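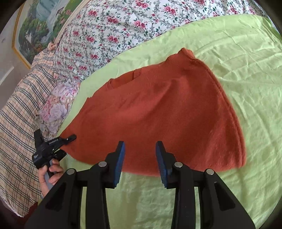

Planalow Place Value Strips: a review from the second grade end of the hall

I bought the Planalow strips in June, which is when teachers buy things, and they sat in a cupboard until place value came back to bite us. The box holds 300 overlapping cards in hundreds, tens and ones. You slide a 70 and a 6 over an 800 and get 876. Children find this thrilling for two days.

What works

The arrow points line up properly, so a stack stays a stack when a seven-year-old picks it up. My class used to write 378 as 300708, and pulling the number apart and snapping it back together fixed that for most of them. The rest now write 3078, and I'm calling that progress. The teacher guide is short and printed in a size I can read.

What doesn't

The hundreds and the tens are nearly the same blue. I assume someone at Planalow held them up under very good lighting. In my room, 600 and 60 get mixed up all morning, and I ended up putting a dot on the back of every hundred with a marker. The storage tray has slots that fit the cards only if you are not in a hurry. We use sandwich bags.
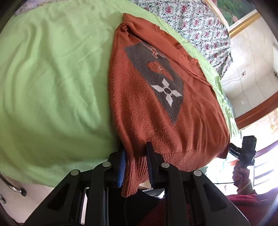 Sweater with a flower panel, folded on the bed.

How it compares

The Van Dijk set is thicker and costs more, and its colors can be told apart by a tired person. It has no zeros cards, though, so good luck with 300. Wasow makes a magnetic version for the board that I borrowed for a week and gave back with some regret.

Would I buy the strips again? Yes, one box for every two tables, plus a marker.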